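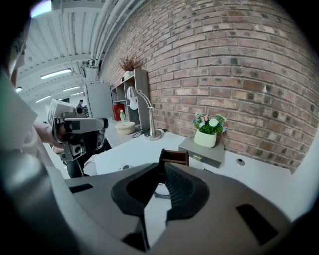 Station 9

The procedure for Station 9 at the Groltidetti plant ran to two pages. The operator took one gripper in each hand, brought a block to the desk, set it down, let go, and brought the hands back to rest. Then the operator did it again. A full set was 100 placements. The recording was sent overnight to the group at Dukier that was building the line.

Before January the operator had packed by hand. She had worked the third bench on the packing floor for eleven years and could close a carton without looking at it. The transfer sheet listed her new title as Motion Operator, Grade 2. The pay was the same. The chair was better.

The first week she dropped a lot of blocks. The fingers of the tool closed when she squeezed and opened when she did not, and there was a short delay between the two that her hand had to learn. By the second week she had stopped squeezing early. By the third she caught herself reaching for a coffee cup at home with her thumb held stiff and her wrist flat, the way the tool wanted it.

Drops were not deleted. She asked about that. The engineer who came over from Jolamum to service the tools said a drop was fine as long as she picked the block up again, and that hesitation was worse. A pause of more than a second was flagged on the weekly report. She read her report on the screen in the hallway. It said 893 accepted, and under that, in smaller type, the word Hesitation and a bar about half full.

She knew what the pauses were. On the packing floor she had always turned a piece once before setting it down, to feel for a chip on the edge. It took no time. It was how she had found most of the bad ones. With the tool she could feel nothing through the pads, but the hand still went through the turn, and the turn was being counted.

She wrote this on the comment line of the form. The reply came two days later and asked whether the turn could be left out, as the line would inspect edges by other means. She left it out. The bar went down.

On Wednesday, March 27, 2024, the supervisor walked the packing floor staff through the new cell, which was called Mathias on the drawings and was called Mathias by everyone after that. Two arms stood behind a yellow fence. The supervisor pressed the start key. The left arm lifted a block, carried it over the tray, and stopped. It rolled the block a quarter turn, stopped again, and set it down.

The man from the second bench said that was her.

The supervisor checked the sheet. The model had been trained on 4000 placements, he said, and the early ones were still in it. The turn added most of a second to each cycle. It would be out by the next release.

She watched it do six more. It turned every one. On the fifth it held the block a little longer than the rest, and then put it in the tray with the others. She asked if she could see that one. The supervisor said the fence could not be opened during a run.

After the shift she stayed until the cell had powered down and the light on the gate went green. She took the fifth block out of the tray and ran her thumb along the edge. It was clean on all four sides. She put it back, in the orientation given on the drawing, and went to sign out of Station 9.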